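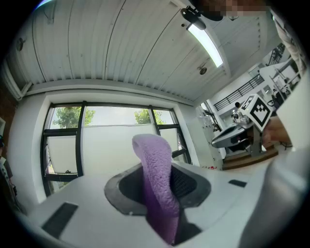
Pustow audio delay plug-in: second progress report
To: Clisaddale Music Technology Fund
From: Inês Cunha, Vokdale
Date: 19/01/2020

Scope of this report

The report covers work since the October review. It deals with the tablet version of Pustow (standalone app and Audio Unit extension), the public test, and the state of the budget lines named in the grant letter. The desktop version isn't covered, as no grant money was spent on it in the period.

Audio engine

The delay line has been rewritten. The old version read from the buffer with linear interpolation, which dulled the top end whenever the delay time was being modulated. The new version uses a cubic read and a short crossfade when the time jumps by more than one block. Zipper noise on the time control has gone on all the devices we have. It can still be heard on the feedback filter if the cutoff is automated very fast, and that's logged as an open fault.

Tempo sync now follows the host. In the previous build the plug-in read the tempo once when it was loaded and ignored later changes. It now reads tempo and beat position on every render call. Two hosts report a beat position of zero while stopped, so echoes restarted from the wrong place when play was pressed. We hold the last valid position instead.

Processor load is higher than before. One copy of the plug-in is no trouble on any supported tablet. With several copies open at the smallest buffer size, the oldest supported tablet drops out. Gemma Inskip is working on this — most of the cost is in the filter, which recalculates its coefficients for each sample even when nothing is moving.

State saving

This took longer than planned. The extension saved its settings correctly, but the standalone app and the extension used different keys for the same parameters, so a preset made in one opened with default values in the other. Both now use a single format with a version number at the top. Old presets are converted when first opened and the original file is left alone.

Factory presets were made by Görtz under the agreement you approved. There are 180 of them, all delivered and paid for. They've been checked for level, and a small group that ran into self-oscillation at high sample rates went back for changes. The changed versions are in the current build.

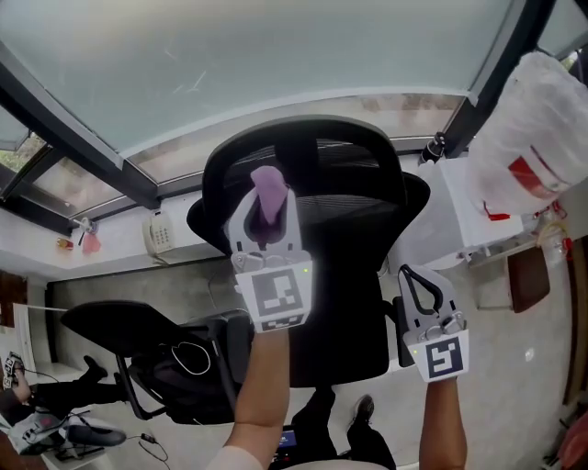 Public test

The test opened with build 2 of the new engine. We gave out 494 invitations, mainly to people who had signed up through the Vokdale mailing list, and a smaller share through a music forum where the moderators allowed one post. Demand ran ahead of what we could support, and the list was closed early. Requests that came in afterwards have been kept for the next round.

Testers have sent in 2177 crash and error logs. The number looks worse than it is. Most come from a single fault, in which the extension window was closed while a preset was still loading, and the same devices sent the log again on each attempt. That fault was fixed in the build after it was found. Sorting the logs by cause is now done with a script, as reading them one by one was taking up time set aside for coding.

Written feedback was more useful than the logs. The points raised most often were:

The extension window is too small in some hosts, and the lower row of controls can't be reached without scrolling.
There's no way to lock the mix control while stepping through presets.
MIDI learn works in the app but not in the extension.
The ducking meter is hard to read on a dark background.

The mix lock and the meter colours are done. The window is being laid out again so that it scales with the space the host gives it. MIDI learn in the extension has been moved to a later release, and the users who asked for it have been told. Most hosts offer their own mapping, which covers the common case.

Accessibility

Every control now has a spoken label and can be adjusted with the screen reader on. Values are read with their units. The tap tempo button is still a problem — the screen reader takes the taps as its own gestures, and the timing is lost. We're trying a direct-touch area for that button only.

Budget

Spending on the audio engine is over its line because of the state saving work. The test support line is underspent. We ask for permission to move the difference between the two, with no change to the total. A sheet with the amounts is attached as Annex A. The sound design line is closed.

Risks

Load on the oldest tablet is the main technical risk. If the filter work doesn't bring it down far enough, we propose a lower-quality mode, switched on by the user, instead of dropping support for the device. Store review is the other. The last submission was rejected over the wording of the in-app purchase screen, and the reworded screen has not yet been submitted.

Next period

Finish the filter work and the scaling window.
Settle the tap tempo question for screen reader users.
Open the second test round, starting with the people held over from the first.
Send the release build for store review.
Write the user manual. Gemma has a draft of the chapters on sync and filters, and the rest is in note form.

The current build and its change list can be sent to the fund's technical reader on request. Questions on the budget sheet should come to me.

Inês Cunha
Vokdale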